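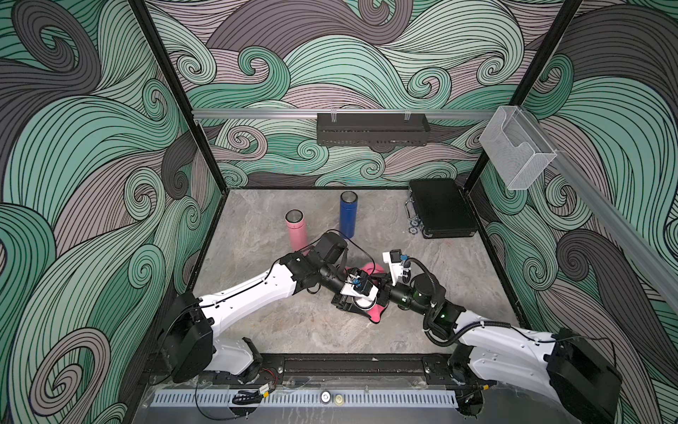 Wave wallpaper Plellmont comes back to Poirier in larger quantity

2019-03-15

The home goods store Poirier has received a second delivery of the wallpaper Plellmont, the pattern with curling waves which was sold out before Christmas. The new delivery has 188 rolls, and from this morning they are on the shelves in the Vorkstead store. The price stays the same as last year, $50 for one roll.

Plellmont was drawn by Elfriede Böttcher, who lives in Vorkstead and worked for many years as a pattern maker for curtain fabric. The waves are in mint green, a muted mauve-pink and charcoal grey, and each of them is filled with thin black lines that follow the curl to its centre. In some parts of the pattern the waves are broad and in other parts they are small and lie close together. Customers who would like to match the waves from one roll to the next should buy one extra roll for a normal bedroom, the store advises.

"I made the first drawing in pencil and there was no colour in it," said Ms. Böttcher. "The green came first. For the pink I needed much longer, because it became too sweet when it was next to the grey."

She does not agree with the opinion that a strong pattern is only good for one wall. In her view it can cover three sides of a small space, if the floor is calm. A pale grey floor with marbling is her favourite neighbour for it, and she would keep the frames and corners black.

Many customers asked the store in the past months what they can hang in front of such a busy wall. Poirier now sells the metal rails of the Delus series in the same aisle. The rail is mounted across the wall, and a black basket with holes can hang from it without hiding much of the paper. There are also clear holders, through which the waves remain visible.
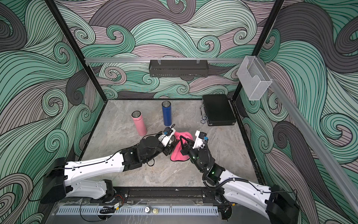
For the other things in the room the store recommends to stay near to the colours of the paper. A pink towel or a pink bottle takes up the mauve tone very well, and dark blue is also possible beside the charcoal. Black storage cases with silver edges go together with the rail. Strong red and orange are more difficult, said Ms. Böttcher, but she has seen a kitchen with an orange lamp and she liked it.

The paper is of the paste-the-wall type and can be wiped with a slightly damp cloth. It is not meant for the area directly behind a stove or inside a shower. Old paper should be removed first and holes should be filled, as the fine lines make every bump easier to notice.

Rolls can be reserved at the store counter for up to one week. Every customer can take home a free sample piece, as long as there are samples left. Rolls that are still closed in their wrapping can be returned with the receipt, but cut rolls cannot. Customers who still have a roll from the first delivery should bring the label with them, so that the staff can compare the batch number before they buy more.

A second colouring of the pattern is planned for September. Ms. Böttcher did not want to say yet which colours it will have.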